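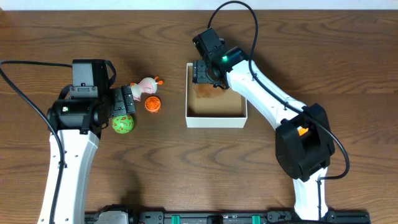

Undthorpe Toy Exchange - minutes of the equipment review meeting, Fri 20 March, held in the upstairs room. Oisín Phelan took the chair and welcomed everybody, with a particular thank you to those who had come straight off the morning shift and had not yet had their lunch. The main business was whether to keep the Suvar two-arm bench kit, which we have on trial from Trindade, and people were encouraged to go down and watch it before giving an opinion. Most did, and a good part of what follows refers to the bench as it was laid out on the brown wooden table, with the open box between the arms, the pink and white toy and the orange and green balls set out to the left, and the right-hand gripper hanging over the side of the box.

Present: Oisín Phelan (chair), the sorting bench team, both packers, the stock office, the shop, and our bookkeeper, who kindly also kept these notes.

Apologies: the van drivers, who were out on the coast round. Their comments had been left in the tray and were read out under item 4.

1. Minutes of the last meeting

These were agreed, with one correction. The shelf brackets discussed in November were for the back store and had been put down as being for the shop. The shop would like it known that it is still waiting for brackets of its own. Oisín promised to look into it and was reminded, in a very friendly way, that he had promised this before.

2. The Suvar kit: what we were offered

Oisín went over the offer again for the benefit of those who had missed the earlier conversation. Trindade supply the kit as a pair of arms on a rail, with grippers, cabling, the control software and a printed handbook. We provide the table, the computer and the person. The kit is priced at £3445, and there is a further £700 if we would like Trindade to come and do the setting up and a day of training. Delivery is included in the kit price. Spare gripper fingers are not, and the packers felt that they should be, given how soon we are likely to need some.

The job we have in mind for it is a small one, and everybody was anxious that it should stay small. Donated soft toys and balls come in mixed together, are cleaned and checked by hand, and then have to be put into boxes for the shop and the market stall. It is only this last part, from table to box, that the kit is being tried on. The checking stays with the bench team. There was a good deal of warm agreement on this point, and it was asked that it be written down plainly, so here it is: no toy goes in a box until a person has looked it over.

3. How the trial has gone

The bench team gave their report and had clearly taken a lot of trouble over it. They had run a test batch of 77 items through the kit, a mixture of soft toys and balls taken from ordinary donations, with nothing picked out to make life easy. They did this over several quiet afternoons, with somebody sitting beside the bench the whole time, and wrote up each one in the blue book.

Their general feeling was that the kit is better with soft things than they had feared. A plush toy gives a little when the gripper fingers close on it, and once it has been taken hold of it generally stays held. The trouble comes with toys that have long thin bits at the ends - feet, ears, ribbons and so on - where the gripper will sometimes close on the end and swing the whole animal about in a way that one member of the team found rather upsetting. Laying the toy with its body towards the gripper helps a good deal.

Balls are more mixed. The ones with a rough or stringy surface are picked up well. Smooth ones are inclined to shoot out sideways if the gripper comes down off centre, and the team spent a fair amount of time under the table. The packers asked whether a tray with a raised edge would help and the bench team thought it certainly would, and wondered why they had not thought of it themselves.

A long discussion followed about the box. The bench team have been using an open one with low sides, and they like it, but the shop pointed out that our usual market boxes are a good deal taller. Would the arms manage? Nobody present knew. The handbook gives a reach for the arms but says very little about reaching over and down into something. Oisín has written to Trindade to ask, and it was agreed that we should try a market box ourselves as well and not simply wait for the answer.

Speed was talked about next. The kit is slower than a person, and the team did not want to pretend otherwise. Against that, it can be left to get on with a tray of things while the person alongside it is checking the next lot, and they had found this quite pleasant once they were used to the noise. The noise itself is a sort of whirr with a click at the end. The stock office, who are directly above, said they had stopped noticing it by the second week, apart from the click.

Two smaller points from the blue book, which the team asked to have minuted. The first is the cables. They stand out from the arms in long loops, and more than one sleeve has been caught on them when leaning across to straighten something. The team would like to know whether they can be clipped in closer to the arms without spoiling the movement. The second is the rail along the edge of the table, which takes up just the part of the table where one would naturally rest a cup of tea. It was generally felt that cups of tea ought not to be there in any case, and the team accepted this with good grace.

4. Comments from the vans

The drivers' note was read out. They have no objection to the kit at all, and had enjoyed watching it, but they wished to say that if there is £3445 to be found then the tail lift on the older van would be glad of some of it. Oisín said this was a perfectly fair thing to raise. The tail lift comes under the vehicle money, which is kept separately, and he will sit down with the drivers and go through the figures with them properly so that they are not left wondering.

5. The Prestier quotation

For comparison we had asked Prestier for a quotation on their single-arm unit. The bookkeeper had put the two side by side on one sheet, and copies were passed round. The Prestier unit costs less to buy, but it is offered only with a yearly service agreement, and by the end of the second year the difference has gone. It would also need bolting down, and the table is wanted for other things at Christmas.

The packers rather liked the look of the Prestier unit because it is enclosed, and they felt it would be easier to keep dust and fluff out of it. Fluff is a real question for us. The bench team said that they have been going over the Suvar grippers with a soft brush at the end of each session, paying attention to the narrow grooves in the fingers, and that it takes very little time. Even so, it was thought only sensible to ask Trindade what they recommend, and whether fluff getting in anywhere would affect the guarantee.

One of the packers also asked whether we need two arms at all. This was a good question and it took us quite a while. At present the left arm works the toys and the right arm works the box side, and the team have set them up so that they keep out of each other's way. They believe that one arm could do the whole job, more slowly, but that it would be forever travelling back and forth. With two, there is also the possibility of one holding a bag open while the other fills it, and the team would dearly love to try this. It has not been tried yet, and Oisín asked that we do not count it as a reason for buying until it has.

6. Safety and looking after it

It was agreed that whoever is at the bench should have the stop switch within reach, that hair should be tied back, and that visiting children are to stay behind the yellow line however nicely they ask. The shop asked for a small notice to this effect and offered to make one. The offer was gratefully accepted.

Only the five people who have been through the handbook with the bench team may start the kit. A list is pinned inside the cupboard door. Anybody else who would like to learn has only to say so, and the team said they would be delighted to have more company.

7. What was decided

After some further talk, and a pause for more tea, the meeting agreed to ask Trindade to extend the trial to the end of next month before we commit ourselves. If they will agree to that, and if the answers on the box height and the guarantee are satisfactory, the feeling of the meeting was in favour of buying the Suvar kit. We would do without the paid setting up, as the bench team have managed this very well already, and keep the £700 towards spare fingers and a proper tray. The shop wished it noted that they are in favour but would like to see a tall box done first.

Actions

Oisín Phelan to ask Trindade about the longer trial, the cable clips, the guarantee and the price of spare fingers.
Oisín Phelan to meet the drivers about the tail lift.
Bench team to try a market box, and to try the bag if there is time.
Packers to find or make a tray with a raised edge.
Shop to make the notice.
Bookkeeper to thank Prestier for their quotation and let them know we are still thinking.

8. Any other business

The stock office asked that people rinse the blue mugs before leaving them in the sink. The shop still has a large number of jigsaws awaiting counting and would welcome help on any wet afternoon. The next meeting will be fixed once we have heard from Trindade, and will be held downstairs, where the heater is working.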